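Life & Style > Home > Features

Homes Gardens Food Wardrobe Travel Newsletter

The summer shoe, and where it spends the winter

By Leena Rantala
18 April 2024

Every year, when the evenings have stretched far enough for me to have supper without switching on the lamp, I go and fetch the box of summer shoes from the top of the wardrobe. It is a small ceremony and I look forward to it more than I ought to. There is always a little sand in the bottom, and a smell that is part suntan lotion and part old suitcase, and for a moment I am back on the jetty at my aunt's place with wet hair and nothing to do until teatime.

Then I look at the shoes themselves, and the feeling goes off a bit.

I have never been kind to sandals. Boots I will clean and stuff with newspaper, and I once drove back 7 miles for a forgotten shoe tree (my husband still brings it up). Sandals get kicked off at the back door in August and stay there until somebody trips over them. They are hardly there at all, I suppose – a sole, a strap, a bit of fresh air – and it is easy to think that something so slight can look after itself.

Seija Lahtinen would like us all to think again. She has been mending shoes for most of her working life, the last stretch of it in a narrow shop called Homden, where the bell over the door sticks and the radio is always tuned to something with accordions in it. In spring the shelves behind her fill up with other people's holidays. There are cork soles and rope soles, and children's jelly shoes that she has told the parents, very gently, are past saving.

"They bring them to me the day before they fly," she says. "I could have done so much more in April."

Her favourites are the plain black thong sandals, which surprised me, as I had her down for something with a buckle. She likes that there is so little to go wrong. The post between the toes does nearly all the work, and it is the first thing she looks at. She takes it between finger and thumb and gives it a slow wiggle, and if it moves at the bottom she puts a drop of glue in before it gets any worse. After that she runs a thumb around the edge of the footbed, feeling for places where the layers have started to part company. The whole inspection is over before the kettle has boiled, and she does advise putting the kettle on first.

Cleaning comes next and she is strict about it. A damp cloth, never a wet one, and a soft brush for the grain, where a surprising amount of last summer is still hiding. Do it on a pale surface if you have one, she says, as black shoes on a dark bench will keep their secrets. Let them dry away from the radiator. I have put sandals on the radiator all my life, and I said so, and she looked at me the way my old piano teacher used to.

Her nephew Urho Niskanen, who minds the shop two afternoons a week, is more relaxed. He owns 3 pairs and rotates them, and he swears by a thin smear of neutral cream on the footbed, worked in with an old sock and left overnight. Seija thinks the cream makes them slippery. They have been having this argument for years and I was given both sides of it, at some length, over very good cardamom buns.

On storage they agree. Sandals should lie flat, side by side, and never be pushed one inside the other with the straps bent under. A shallow wooden box is ideal, and a drawer will do. Plastic bags they both disapprove of.

I went home and tried it all on a Sunday-best pair I had nearly thrown out. The post was a touch loose and the grain was grey with dust, and by the following morning they looked like shoes again. I have even found them a drawer, though it did mean moving the tablecloths, and I am still looking for somewhere to put those.

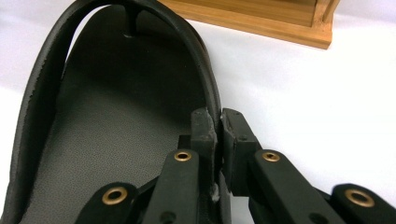
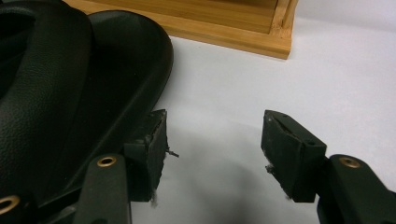
A black sandal with its toe post, top, and a pale wooden box on a white tabletop.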